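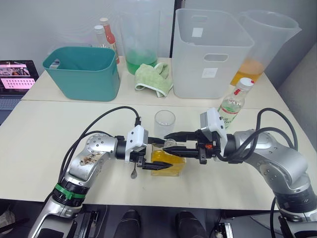 Robotics and Automation Group – News

New planning software promises fewer collisions, but the hard part is still the spoon

A two-armed robot that can share a cramped table with itself has been a goal of the group for longer than most of us would like to admit. The latest attempt is Cidia, a planning package that decides where both arms should go and when, and which was put on trial in the lab in December. Its authors say it is ready for other people to use. Having read the trial notes and watched a morning of it, I would put it less strongly.

Cidia deals with a problem that sounds simple. When two arms work over the same small spot, such as a container that one arm is holding a spoon beside, each has to know where the other is and where it is about to be. The older method, which the group has used under the name Grerus, gets round this by making the arms take turns. One moves, the other waits. It is slow and dull to watch, but it rarely ends in a bang.

The new planner lets both arms move at once. It works out a joint path for the pair, checks it against a model of the table and everything on it, and then keeps checking as the arms go. If the gap between the two grippers falls below a set limit, it slows them both down. If the gap keeps shrinking, it stops them and plans again.

Valquíria Damasceno, who wrote most of the planner, ran it through 3,000 simulated tasks before it was allowed near the hardware. The simulated results were very good. They usually are. In simulation the table is flat, the containers are where the model says they are, the liquids are left out altogether, and the cables that run down each arm do not exist.

The cables matter more than they might seem to. Cidia treats each arm as a chain of rigid shapes, with a margin added round them. A loop of cable does not stay inside a fixed margin. It swings out on some moves and pulls in on others. For the trial the margin was simply made bigger, and that costs space in exactly the place where space is short. Damasceno accepts the point. "We padded it until it stopped complaining," she said. "A proper cable model is on the list." The list is long.

On the real arms, the trial was much smaller: 55 runs of a single job, in which a spoon held by one gripper is used at an open container while the other gripper comes in close to it. Nine of those runs ended in a stop that the planner could not get out of by itself, and a person had to step in and restart it. The arms did not touch in any run. That is a fair result and should be said plainly. It is also a result for one job, on one table, with the same people standing by each time.

The claim that has travelled furthest is that Cidia makes the job 20 per cent faster. It does, if the failed runs are left out. The notes are clear on this, in a line near the bottom of the second page, but the summary sent round to the other groups was not. Put the restarts back in and most of the gain goes. Anyone hoping to use the planner on a job that has to run without help should look at that second number before the first.

There is also the question of what the planner can see. Cidia does no perception of its own. It takes a list of objects and their positions from a separate program, Stoica, and believes what it is told. Stoica copes well with solid, plainly coloured things such as a storage bin. It does much worse with clear plastic and glass, where the edges it finds may belong to the object or to whatever is behind it. A clear drinking glass and a clear square container are about the least friendly things one could ask it to find, and kitchens are full of both.

When Stoica loses an object for a moment, Cidia keeps the last known position and carries on. This was a deliberate choice, made to stop the arms freezing at every flicker, and in the trial it did no harm. I am not convinced it is the right choice in general. If the glass has been knocked along the table during that moment, the planner will be steering very carefully round a place where the glass no longer is. There is a setting to make it more cautious, and with that switched on the number of stops goes up. By how much has not been written down.

Then there is the tool itself. A spoon in a gripper is a bit longer on some grasps than others, and it can turn between the fingers. Cidia is given one shape for the spoon at the start of a run and does not update it. A small error in how the spoon sits becomes a larger one at the bowl, and the bowl is the part that goes into the container. Several of the stops seem to have started this way, though the logs do not record enough to be sure. Better logging would have been a cheap thing to add before the trial began.

None of this makes the work poor. The re-planning is quick, and the slowing down as the grippers close in on each other is smoother than anything the group has had before. Watching the two of them work nearly on top of one another without a pause is a real change from Grerus and its endless waiting. The code is also tidy, with each check in its own file, and a new user can turn parts of it off to see what they do. I have used much worse from people with much bigger budgets.

What it lacks is evidence from any setting its authors did not arrange. The next round is meant to supply some. The planner will be run with objects moved between attempts, a second tool in place of the spoon, and people outside the group pressing the buttons. Damasceno also wants to try it with Zusitz, a newer tracking program that follows a held tool while it moves, which would go some way to fixing the spoon problem. Zusitz has so far only been tried here on a single fixed arm.

No date has been set for that round, and the arms are booked by other projects for part of the spring. Until then Cidia can be had on request by anyone in the department, along with the full trial notes. Ask for both. The settings used for the larger cable margin are in the notes and have not yet been made the default, so a fresh copy will start with the old, tighter values.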